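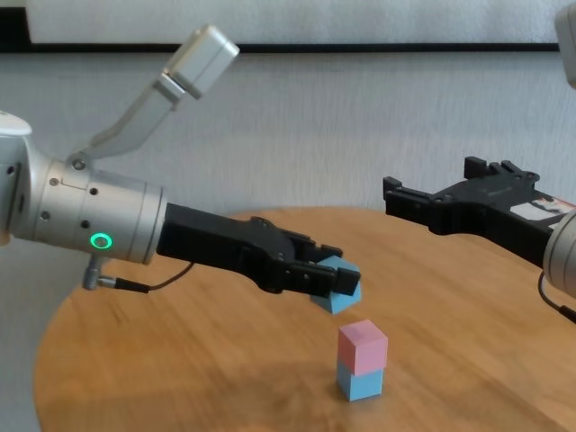
What makes a good table for stacking blocks?

A round one, low enough to reach across, according to Naomi Masanja, who runs the play shop Koo and has sold 198 sets of plain colored cubes there. "Wood grain gives a little grip," she said. "On glass, the bottom cube slides."

She starts people with three cubes in two colors, pink and light blue. "Put one down, square the next one on top, then stop and look at it from the side. Most towers fall because the second cube was off."

Masanja opened the shop in July with her cousin, Vichien Wannasri. He wanted to sell puzzles as well.
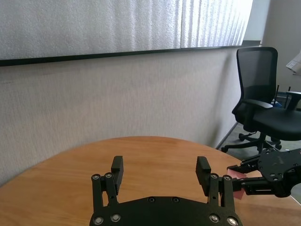 "We argued over that for weeks," she said. "Puzzles lose pieces. With cubes, if one goes under the couch, you still have a set."

Wannasri got one shelf by the door. The rest is blocks — sets of up to 660 for schools, and a bag of 13 for homes. Masanja oils the display table herself twice a year and keeps the lamp over it on all day.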